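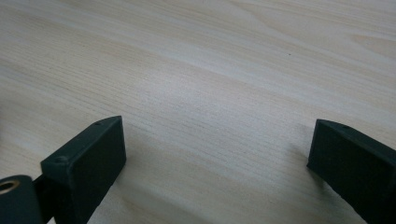

*Open jaws over a pale wooden tabletop at the Petari open day in Norkville.*

I got to Petari a little after two in the afternoon, and the place was packed! The shop makes hand-held grippers (you squeeze, the fingers close, and a camera on top records what you did), and every May it lets the public come in and try them.

Zerrin Bilgin handed me one and pointed me at a table. "Pick up the sponge," she said. Easy, right? I missed it twice. You're so used to feeling things with your own fingertips that two stiff dark blocks take some getting used to, and I kept coming in too low and bumping the wood.

Gebremedhin Moges, who builds the fingers, told me this set was version 44. I asked what was wrong with the first 43 and he laughed for a good long while. Mostly the tips, he said. They've gone from round to pointy to the squared-off ones I was holding.

By closing time visitors had recorded 262 tries, and a pair of eight-year-old cousins did 68 of them. They were so much better than me! I did get the sponge into its bowl in the end, and Zerrin let me keep going until she needed the table back.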